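**Tópico: Cabos de headphone trançados, alguém ouve diferença mesmo?**

**marta_grave** escreveu:

Gente, preciso desabafar. Comprei mês passado um headphone Ruvano usado, aberto, lindo, e o cabo original veio com mau contato do lado esquerdo. Até aí tudo bem, cabo se troca. Só que fui procurar e me perdi completamente!! Tem cabo de 184 reais, tem cabo de 1000 reais, tem gente jurando que o palco sonoro "abre" com prata. Meu DAC é um Drisen dos simples e eu escuto principalmente choro e um pouco de jazz de noite, depois que as crianças dormem. Vale gastar ou pego o mais barato e sigo a vida?

---

**pedro.valvulado** escreveu:

Vou ser o chato de sempre. Vale sim investir, mas com critério. Usei dois anos o cabo de fábrica no meu Ruvano e quando troquei por um Kuhlmann de cobre mais grosso o grave ficou mais firme, menos embolado. Não foi sugestão, minha mulher percebeu da sala e ela nem sabia que eu tinha trocado.

Prata eu já acho brilhante demais pra choro. O cavaquinho fica agressivo.

---

**Zeca_do_Multimetro** escreveu:

> minha mulher percebeu da sala

Pedro, pelo amor de Deus, de novo a esposa na sala kkkkk

Marta, mede a resistência do cabo. Um metro e meio de cobre decente dá uma fração de ohm, e teu fone tem impedância muitas vezes maior que isso. A diferença de nível entre um e outro você não escuta nem com estetoscópio. O que muda é: conector bom, solda bem feita, peso no pescoço e se o cabo faz barulho quando raspa na camisa (microfonia, isso sim incomoda demais). Pega o de 184 e gasta o resto em almofada nova, que aí sim muda o som.

---

**pedro.valvulado** escreveu:

Zeca, você mede tudo e não escuta nada. Já te convidei pra vir aqui comparar e você nunca veio.

---

**Zeca_do_Multimetro** escreveu:

Vou quando for teste cego, com alguém trocando os cabos atrás de um lençol e o volume casado no multímetro. Levo a cerveja.

---

**lu_choro** escreveu:

Marta, oi! Também escuto muito choro. Tenho o mesmo fone e passei pela mesma coisa, foi o esquerdo também, parece que é o ponto fraco dele. Antes de comprar qualquer coisa limpa os contatos com álcool isopropílico e gira o plugue algumas vezes. O meu voltou a funcionar por uns bons meses assim. E se o mau contato acompanhar o cabo quando você inverter os lados, aí é cabo mesmo.

Sobre o som: não ouvi diferença nenhuma, desculpa Pedro. Mas gosto de cabo trançado porque enrosca menos na cadeira.

---

**marta_grave** escreveu:

Lu, fiz o teste de inverter e o problema foi junto com o cabo, então tá condenado, coitado. Obrigada!! Alguém conhece essa loja Grellano? O preço deles é bom mas o site parece de 2004.

---

**Uwe Kohlhase** escreveu:

Boa noite a todos. Desculpem meu português, moro em Blumenau faz tempo mas ainda tropeço. Comprei na Grellano duas vezes, chegou certo, só demora. O site é feio mesmo.

Eu fico no meio da briga. Não acredito em prata, mas acredito em trança frouxa demais: o cabo fica duro em um ponto e mole em outro e com o tempo quebra perto do plugue. Para guardar, a gente não deve apertar a volta. Eu deixo assim, solto em cima da mesa, e nunca enrolo na mão nem em volta do fone.

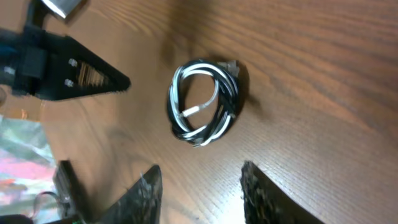

*Preto e branco trançado, em repouso*

Quem enrola apertado todo dia depois reclama da solda.

---

**Zeca_do_Multimetro** escreveu:

Bonito, Uwe. Preto e branco combina com tudo. Só discordo da volta: eu uso a técnica de roadie, uma volta por cima e outra por baixo, e ele abre reto sem torcer. Jogado em cima da mesa o meu viraria brinquedo do gato em cinco minutos.

---

**pedro.valvulado** escreveu:

Pra guardar eu uso o estojo que veio com o Kuhlmann. Pelo preço, tinha que vir com estojo mesmo, né. E continuo dizendo que o grave melhorou.

---

**lu_choro** escreveu:

Pedro kkkkk

Marta, conta depois o que decidiu! E passa a lista dos discos de choro que você anda ouvindo, que a minha tá parada no Jacob faz meses.

---

**marta_grave** escreveu:

Decidido: pedi o de 184 na Grellano, trançado, e vou ver almofada com o que sobrou. Se o palco sonoro não abrir eu abro a janela. A lista eu posto no tópico de música pra não bagunçar aqui, mas já adianto que tem muito bandolim. Zeca, me explica direito essa volta por cima e por baixo? Tentei agora com o cabo velho e dei um nó.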